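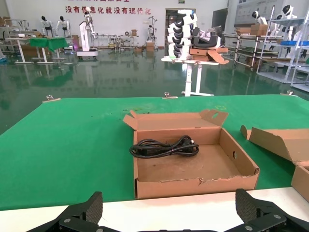
4.2 Recording a cable transfer by remote control

1. Clip the green mat to the table and place both boxes within reach of the arms.
2. Set the speed limit to 33 per cent.
3. Close the gripper on the cable near the plug, then raise it clear of the box.
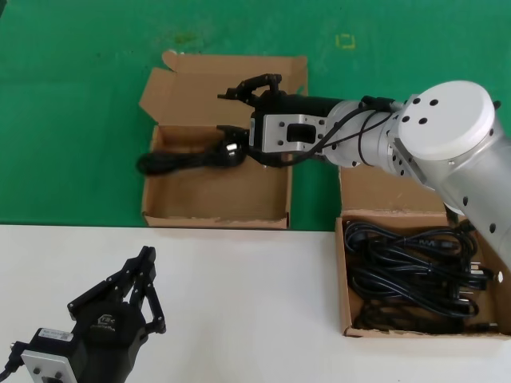
Figure 9. Cable held close to the plug, above the open box.

4. Release the cable, return both arms to rest and save the recording.

Note: A full set requires 200 recordings.

CAUTION: Keep hands out of the boxes whilst the arms are powered.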